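Notebook, comment behavior study
Feb 9, 2026

Continuing with the replies from the Cendamley community page. I have now 2598 comments in the main sheet, all from the July export. Today I wanted to finish the labels for "insult to a person" and "insult to an opinion", and I finished only the first one.

The problem is the same as in the last entry. When somebody writes "what a stupid take", I label it as opinion. When somebody writes "only an idiot would think this", it is grammatically about the thought, but everybody who reads it will feel it as personal. I changed my rule two times before lunch. The current rule: if the sentence has a noun for a human in it, it is personal. It is not elegant but it can be repeated by another person.

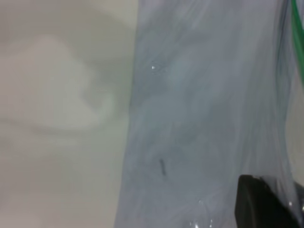 With the new rule 308 comments moved from opinion to personal. I did not expect such a big change. Most of them are from the long thread on the parking place in front of the Lockwood library, where two accounts were writing to each other until very late and all the others were only pressing the laughing face.

Also I looked again at the length. My guess was that rude comments are short. For the Cendamley page it is so, but on the Dindden page the rudest ones are the longest, with paragraphs, and some of them finish with "have a nice day". I don't know yet how to label "have a nice day". For the moment it has its own column, called HAND, and please do not delete this column again.
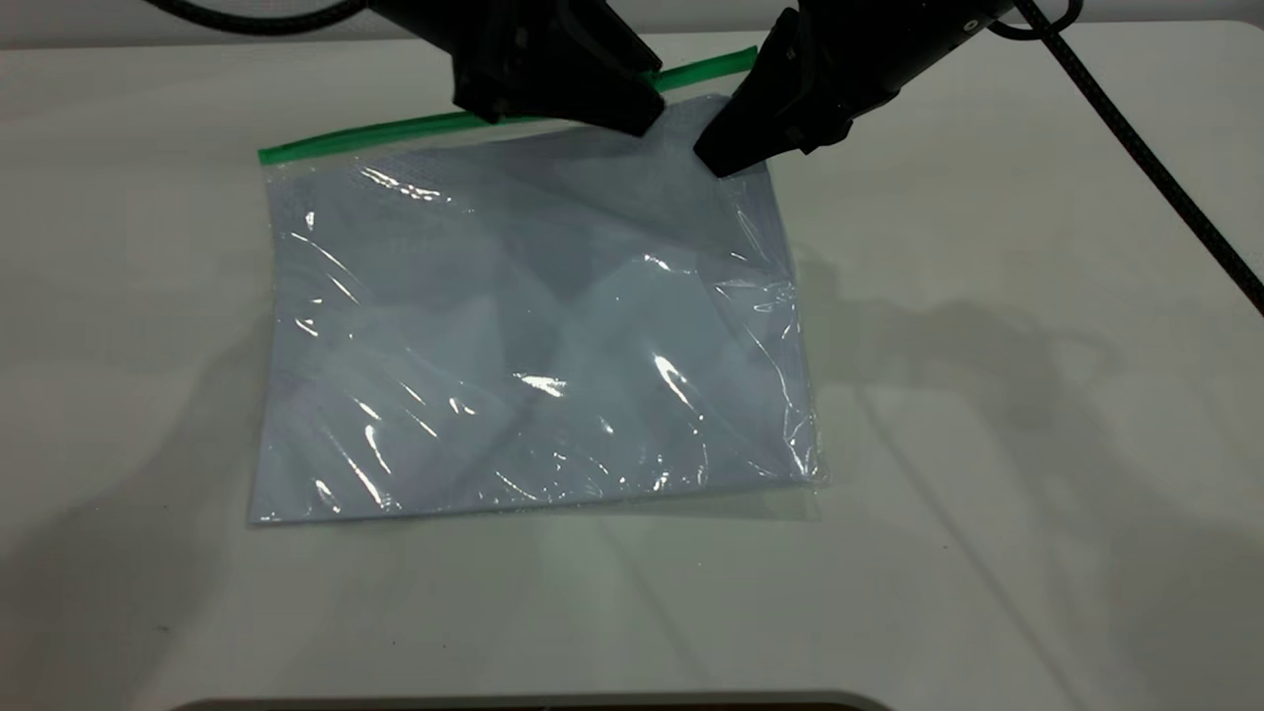

Do we count a deleted comment if the answers to it are still there? We count it as one comment with the text missing, and it gets no label for tone, even when the answers make it quite clear what was said.

Prustora (the labeling tool) lost my filter settings after the update. I made them again by hand: language English, minimum three words, no links. The option "hide emoji only" is now under Display and not under Filter, it took me a long time to find it. If your counts are different from mine, check this first.

I took 200 comments for the second reading, by random draw from the sheet. We agreed on most of the personal ones. The weak place is sarcasm: 116 in this set have the sarcasm mark from at least one reader, and we disagree very often there. "Great job, genius" is easy. "Interesting" with a full stop after it is not easy at all. 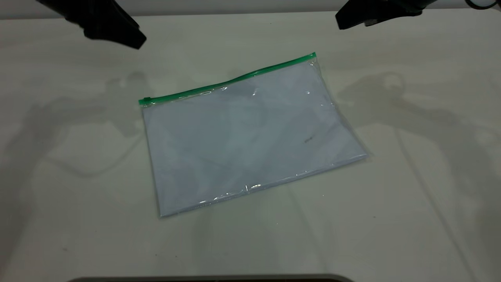 Pejman Sadeghi wrote in the margin of the shared sheet that the full stop should not be taken as a sign of anything for writers over a certain age, his aunt puts it after every word and she is never angry. He would prefer to drop the punctuation clue completely and look at what the person wrote earlier in the same thread.

I can agree with the second part. I would like to keep the punctuation column but not use it for the decision.

Next:
- labels for "insult to an opinion", start from the Dindden page
- write the human noun rule in the guide, with the Lockwood thread as the hard case
- ask if the laughing face on a rude comment is support or only laughing
- save the filter settings in a text file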